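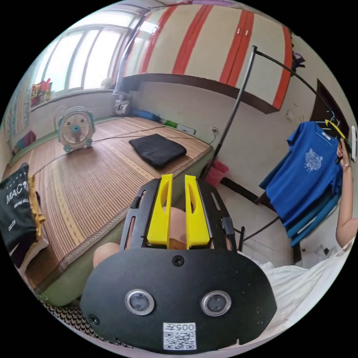

Rostix: progress report to the Zheng Fund
7 July 2025
Idthorpe

Hello again! You asked for something shorter and more readable than the last report, so I've put the plots and tables in the shared folder and kept this to what I've been doing, what works and what is still driving me up the wall.

Quick reminder of where we'd got to. Rostix is the software that takes recordings of people handling clothes with hand-held grippers and turns them into something a two-armed robot can learn from. Your grant pays for my time on the middle bit: working out where each gripper was, lining up left and right hands, chucking out the bad stretches, and training the folding policy on what's left. When I last wrote, the chain ran from end to end if I sat next to it and poked it. I promised it would run without the poking.

The pipeline

It does now, mostly. I can point it at a folder of raw recordings in the evening and have a training set in the morning. We've put 2805 recordings through it so far and 1468 came out the other end as clean, complete folds. I know that looks like a lot of waste. A good chunk of the rejects are from the early batches, before I'd settled the rules on how to start and stop a recording, and I haven't gone back to rescue them yet. Some can be saved by trimming. I'd sooner do that than throw them away, but it's dull work and it keeps slipping down the list.

The biggest single improvement was in the time alignment. Each gripper keeps its own clock, and the two clocks drift apart over a long session. I had been lining them up once at the start, which was fine for a short fold and hopeless for a long one: by the end the right hand would be pulling a sleeve that the left hand hadn't let go of. I now line them up again at every point where both grippers close on the fabric, and smooth between those points. It's a small change in the code (embarrassingly small, given how long I stared at it) and the jerky handovers in the training data have nearly all gone.

I've also rewritten the replay viewer. You can scrub through both hands side by side, see the finger opening as a line underneath, and mark a bad stretch with one key. The old one made you type in start and end times. I'm much happier with this one and I find faults in a fraction of the time.

Perception

Tracking in a real, lived-in room is harder than tracking over a tidy bench, and also much more useful, so I've stuck with it. A straw mat has been a surprisingly tricky surface. All those fine ribs look alike to the tracker, so when the gripper is low over the mat and there's nothing else in view it will sometimes slip sideways by a rib or two and be perfectly confident about it. I've added a check that compares the tracker's answer with the motion sensor and drops any stretch where they disagree for too long. It catches most slips. It also throws out a few fast but perfectly good moves, and I'm still fiddling with the threshold.
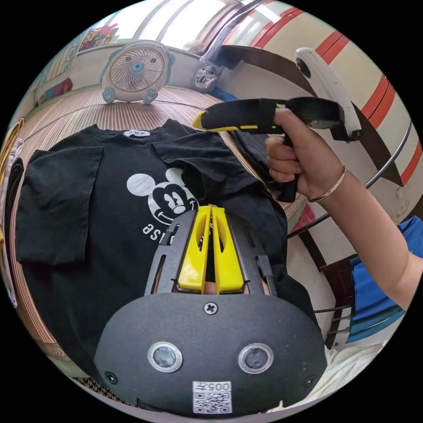

Folding the shoulder of a black T-shirt in towards the centre, with one gripper pinching the fabric.

Dark shirts are the other headache. The fabric model finds the outline well enough, but once a sleeve is folded over, black on black, the inner edge more or less vanishes. A big pale print on the chest helps a lot, and the model had started leaning on it: give it a plain black shirt and it got the front and the middle line wrong far more often. I've been blanking out prints at random during training to break the habit. Early results are encouraging. It's a bit worse on printed shirts than before and clearly better on plain ones, and I think that's a fair swap at this stage.

The folding policy

We ran 127 trials on the two-armed rig with the current version. I'm not going to give you one headline success rate, as it would hide more than it shows. The first sleeve goes in reliably. The second is decent. The final fold, bottom hem up to the collar, is where it still falls apart, nearly always in the same way: the fingers close a touch above the cloth, get one layer when they needed two, and the shirt unrolls itself as the arms lift. The log thinks everything is fine, because the fingers have closed on something.

So I've begun feeding the finger opening back into the controller while the grip is closing. If the fingers end up closer together than two layers should allow, it lets go, drops a little and tries again before it lifts. It works in simulation, where cloth is very well behaved, so please don't read too much into that yet. It goes on the real arms next.

Planning was meant to be a bigger part of this period than it has been. I had a separate step that chose the order of folds, and I've parked it for now. For T-shirts the order hardly changes and the planner was adding delay for no gain. I'd like to bring it back when we move on to shirts with buttons.

Things that went badly

I lost 15 working days to the storage move. The new Pisico drives were fine in themselves, but my file index had the old paths written into it and I made a proper mess of fixing it by hand before giving in and rebuilding the lot. No recordings were lost. The index now uses relative paths, as it should have from day one.

The labelling guide is also behind. There's a draft, but it describes the old viewer, and anyone new would be confused by it within a page.

Money and time

Spending is on plan and I'm not asking for anything extra. I would like to move one thing, if you're happy with that: the hanger task, taking a shirt off the rail and laying it flat, was due at the end of the summer and I'd like to shift it to December. The recordings are coming along nicely, but a hanging shirt swings and turns, and the fabric model has only been trained on shirts lying down. I'd need to label a fresh batch before I could show you anything worth watching.

What's next for me: get the two-layer check running on the arms, settle that tracking threshold, trim the rescuable recordings from the early batches and finish the guide. If you want to see the replay viewer, tell me which morning suits and I'll set up a call. It's easier to show than to write about, and I could do with an outside opinion on the key layout before I write it all down.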